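About Protwood

Print this page | E-mail this page

Protwood sells tableware and small kitchen goods to cafés, guest houses and people at home. We started in February with one shelf of chopsticks and a box of odd plates, and the shop is still run by its founder, Povilas Kalniņš. The range now stands at 771 lines, from single bowls to full table settings.

We buy in small lots and we don't mind if patterns differ. Many of our customers want a table where the plates go together without matching, so we lay pieces out side by side before we list them as a set.

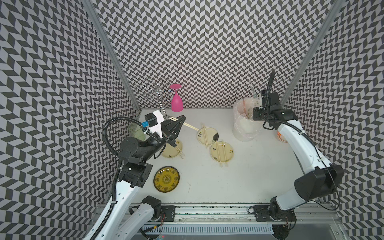
Round plates, wooden chopsticks and the wire cup rack.

Our own label is Irnari, which covers chopsticks, rests and small dishes. Plates come from Modico, and glasses and racks come from Magnusson. If you are not sure which label a piece belongs to, look at the item number. Irnari numbers start at 1315 and Modico numbers at 1453.

Orders for cafés can be mixed. You can take plates from one pattern and glasses from another, and we will pack them by table if you tell us how many places you lay.
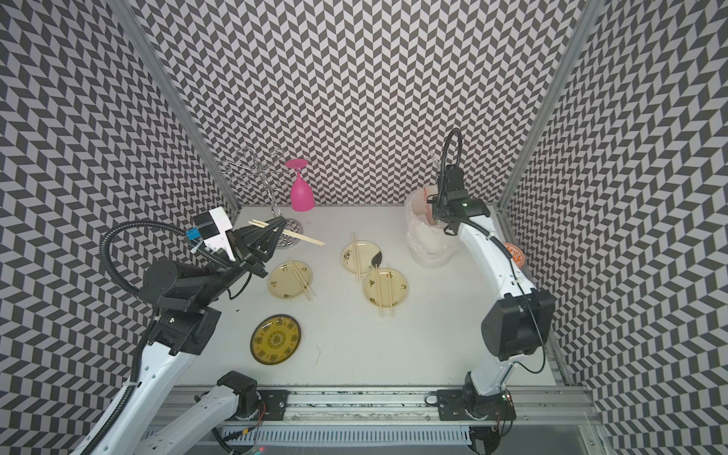

Mixed settings make up most of what we send out. A customer will often choose a plain cream or lightly flowered plate for each guest and one stronger piece to go with them, such as the mustard-yellow plate with the rings at the front left. Chopsticks can be laid across the plate or down one side, whichever suits the table. Coloured glasses like the pink one by the rack are sold singly, so a broken one can be replaced.

The stockroom holds 3000 pieces when full. Samples can be sent on request, and postage is taken off your first order.

Contact us | © Protwood | Back to top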